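A Day Out at the Drunell Paper Mill

I've wanted to go round the Drunell mill ever since we moved to this side of the valley. You can smell it from the bypass when the wind's right – a sort of warm porridge smell, not nasty – and for years the gates have been shut to anyone without a lorry. So when a poster went up in Skoldale library saying they were opening for one day in August, I had my name down before I'd got my coat off.

Getting there was easy enough. The 39 bus from Skoldale drops you at the bottom of the lane and then it's a ten-minute walk uphill, past the old workers' cottages and the weir. Do wear proper shoes! I had sandals on and was handed a pair of steel toecaps at the gate, two sizes too big, and clomped about like a diver for the rest of the day.

They sent us round in small groups and mine was the 10 o'clock, which I'd recommend as it hadn't got too warm indoors yet. Our guide had been at the mill since leaving school and had worked on nearly every machine in the place. We began in the yard with the bales. It's mostly offcuts from printers, squashed into great blocks and stacked higher than a house, and if you peer at the edges you can make out bits of cereal packet and wedding invitation.

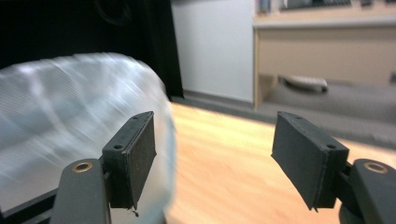 From the yard you go straight into the pulper hall, and that's where the noise starts. The pulper is a huge round tub sunk in the floor, and the bales go in at one side and get churned with hot water until they give up being paper. We looked down on it from a walkway. It was like watching somebody make the world's biggest bowl of semolina, and the whole floor hummed up through my borrowed boots. A little girl in front of me asked if you could eat it and was told, very seriously, that a man had once tried.

After that came the screens and the washing, which I'll admit I didn't fully follow, partly the noise and partly because I'd got stuck behind a tall chap with a rucksack. What I did take in was how much water they use and how much of it goes round again. It comes off the river above the weir, and they were rather proud of the settling ponds out the back, where there was a heron standing about as if it were on the payroll.

The big machine itself is called the Meireles, after the engineer who rebuilt it, and it is 57 metres long. I can't really get across what it's like to walk the length of it. At one end there's a milky sheet of nearly all water running out over a mesh, and you'd swear it could never turn into anything, and by the far end it's going over steam-heated rollers and coming off as dry brown paper on a reel the size of a small car. We were each given a torn piece off the end, still warm. I've got mine on the kitchen windowsill.
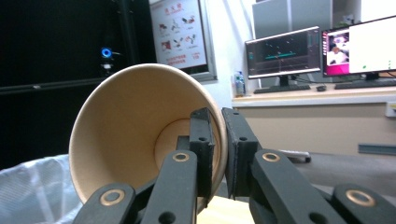 I asked what happens when the sheet breaks, and the guide laughed and said everyone runs. The lads on shift have to cut the torn end, clear it all out and feed a new tail through the rollers, and a good crew can be running again in minutes. On a bad night it'll break over and over. There's a bell for it, an old brass ship's bell, and they let the children ring it, which I thought was brave of them.

Lunch was in the canteen, pie or a cheese salad, £3 either way, and very decent pie it was too. The afternoon was for wandering. There was a room of old watermarks and moulds, my favourite bit by a mile, including a set made for a bank over in Avham with tiny wheatsheaves stitched in wire. You could have a go at making a sheet by hand with a mould and a vat. Mine had a hole in it. Everybody's had a hole in it, apart from one retired gentleman's, and he went quite pink. 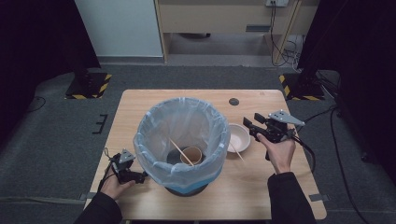

The last stop was a talk on what can and can't go in the paper recycling, and I learned more from it than I'd expected. Staples are fine, they get caught early on. Greasy pizza boxes aren't, and neither is anything with glitter. It's the everyday odds and ends that catch people out: take a bin like the one in the photo, with a brown paper cup and a wooden chopstick in together. The chopstick isn't paper at all, so out it comes, and lots of paper cups have a thin plastic lining that an ordinary pulper struggles with. I've been putting ours in the wrong box for years, so that's me told.

I bought a pad of the rough brown drawing paper from the table by the gate and caught the bus home with sore feet. They hope to open again next summer, and the names list goes up in the library first, so keep an eye on the board by the door.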